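Can Machines Do the Chores Yet? Lid Handling and Ladling at a Self-Service Soup Counter
Final project report, Service Automation course, project group 4
1 March 2023

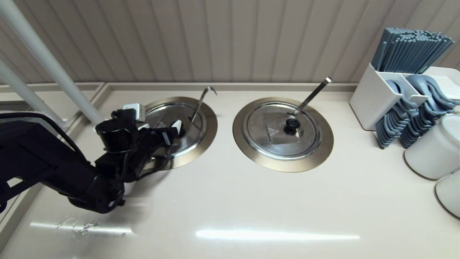 1. Introduction

Claims about household and shop-floor robots usually concern single actions: a machine picks up a cup, opens a drawer, folds a towel. A chore is a sequence of such actions with an end condition that somebody cares about. This project asked how much of one small chore a current arm and hand can complete without help, and which steps account for the failures.

The chore selected was serving soup from a self-service counter of the type found in cafeterias and noodle shops. It is short, it is repeated many times per day, and a new employee learns it in a few minutes. It also includes several operations that appear in home kitchens: removing a lid, using a long-handled tool, moving liquid, and putting things back where they were.

We did not attempt to build a product. The question was limited to whether the chore can be done at a rate and reliability that would make anyone consider it.

2. Background

Three documents were used as a starting point. The first is the Givness test protocol, which divides kitchen tasks into steps and scores each step separately. The second is the Omerović thesis from our own department, which covers lid removal with two-finger grippers. The third is the Prirkent report on vending-style soup dispensers.

The Prirkent approach avoids the problem by changing the equipment. Soup is held in a closed vessel and pumped through a valve, so there is no lid and no ladle. Reliability is high, but the counter can then be used only through the machine. Our sponsor, Jorent, asked for the opposite condition: the counter had to remain usable by people with no modification to the pots, lids or ladles.

The Omerović thesis reports that two-finger grippers handle knob lids well when the knob is vertical and the lid is level. It does not treat lids that share the opening with a ladle. At a soup counter this is the normal case, and it proved to be the main source of trouble in our trials.

3. Task definition

The chore was divided into seven steps:

Step 1. Move the hand above the selected pot.
Step 2. Grasp and lift the lid.
Step 3. Set the lid down on the counter.
Step 4. Grasp the ladle handle.
Step 5. Fill the ladle and raise it clear of the rim.
Step 6. Pour into a bowl.
Step 7. Return the ladle and replace the lid.

A trial was scored as complete only if all seven steps were finished without a person touching anything. A spill larger than a coin on the counter surface counted as a failure of the step in which it occurred. Dropping a lid ended the trial.

Utensils were left out of the scored task. Chopsticks and soup spoons are kept in a divided caddy at the right of the counter, and customers take their own. We made a few informal attempts at removing one soup spoon from a nested row. The hand tended to pull two or three together. Separating nested items is a known problem and would need a project of its own.

4. Setup

The work was done at a counter with two round stainless-steel pots set flush into the top. The arm carries a multi-fingered hand. Control was by recorded demonstration: an operator guided the arm through the task, and a policy was trained on the resulting data. The policy received camera images and joint positions. No force sensor was available at the wrist, so contact had to be inferred from motor current.

Demonstrations were collected in October over two weeks. After removal of incomplete recordings, 2846 seconds of usable motion remained for the lid steps and 3265 seconds for the ladle steps. The ladle data took longer to collect because operators also found it difficult.

All scored trials used water at room temperature. This decision was made for safety, and it limits the results in two ways. Water is thinner than most soups and contains no solids, so filling the ladle is easier than it would be in practice. There is also no steam, which would affect both the camera and the appearance of the lid.

5. Results

We ran 22 scored trials with the final policy. Sixteen reached the end of Step 3, meaning that the lid was off and resting on the counter. Nine reached the end of Step 5. Four were complete.

The median time for a complete trial was just under three minutes. A person unfamiliar with the counter does the same work in less than half a minute, including the time needed to find a bowl.

Failures by step:

Step 1: none
Step 2: five
Step 3: one
Step 4: four
Step 5: three
Step 6: two
Step 7: three

5.1 Lid removal

The knob is small relative to the fingers. When the hand closed with its center displaced from the knob, the fingers pushed the lid sideways before gripping it. The lid then moved against the ladle handle and jammed. In three of the five Step 2 failures the motor current rose past the safety threshold and the arm stopped. In the other two the fingers closed above the knob and lifted nothing, and the policy continued to Step 3 with an empty hand. It had no means of checking that the lid was present.

A simple check on finger position after closing would have caught both cases. We added one after the scored trials and it worked in bench tests, but these are not included in the counts.

5.2 Reflections

Polished steel was a problem for the depth camera. The lid returned few valid depth points, and some of those belonged to the reflection of the hand. As the hand came down, the reflection appeared to rise toward it, and the estimated height of the lid was unstable over the last few centimeters. We replaced the measured height with a constant taken from the counter geometry. This improved Step 2 more than any change to the training data, but the constant must be entered again for every installation.

The glossy countertop had a smaller effect. Light reflected from the front of the counter was sometimes segmented as an object, and in early tests the arm planned a path around it.

5.3 Ladle handling

Ladle handles do not stay in one position. A handle may lean to either side, and the angle changes each time someone uses the ladle. The shape also matters. A hooked handle gives the fingers something to hold, while a straight one tends to rotate in the grip when the ladle is full. All three Step 5 failures involved rotation of this kind. The ladle tipped as it left the water and emptied back into the pot, which is harmless but leaves nothing to serve.

Human operators correct this rotation by a small movement of the thumb, apparently without attention. Our demonstrations contain this correction only indirectly, as a change in wrist angle, and the policy did not reproduce it reliably.

5.4 Replacing the lid

Step 7 failures were all the same. The lid was lowered with the ladle handle underneath its edge and came to rest tilted. By the scoring rule this is a failure. A customer would probably correct it without comment, and a case could be made for scoring it less strictly. We kept the rule because an ill-fitting lid lets the soup cool.

6. Discussion

For the chore as defined, the answer is no. Four complete trials out of 22 is not a usable rate, and a machine at this level would need a person standing beside it for the entire shift.

The distribution of failures is more informative than the total. Moving the arm to the correct place did not fail once. The failures occurred at contact, or shortly after it, and most involved two objects interfering with each other: lid with ladle, or ladle with rim. Single-object tests would have shown much better numbers for the same hardware and the same policy. This should be kept in mind when reading published success rates for individual pick-up tasks.

Small changes to the equipment would help. A lid with a notch for the ladle would remove a large share of the Step 2 and Step 7 failures, and such lids are sold already. A matte finish would reduce the depth errors. Neither change would inconvenience customers. They were excluded by the sponsor's condition, but we recommend that the condition be reconsidered for any later phase.

Cost was not studied in detail. We note only that serving soup takes up a minor part of an employee's shift, and that the remaining duties (refilling pots, wiping the counter, restocking bowls and spoons) are harder to automate than the one we tried.

7. Limitations

The number of trials is small. One counter was used, under one lighting arrangement. The operators who recorded the demonstrations also scored the trials, and no second scorer was available. Results for water should not be applied to thick soups.

8. Further work

The following items are proposed, in order of priority:

Repeat the trials with the finger position check enabled.
Add a wrist force sensor and stop the descent on contact, removing the height constant.
Record demonstrations in which the ladle handle starts in deliberately poor positions.
Test a notched lid against the present lid with the same policy.
Repeat Steps 4 to 6 with a thickened liquid.

The scoring sheets and the step timings are stored in the project folder on the course server.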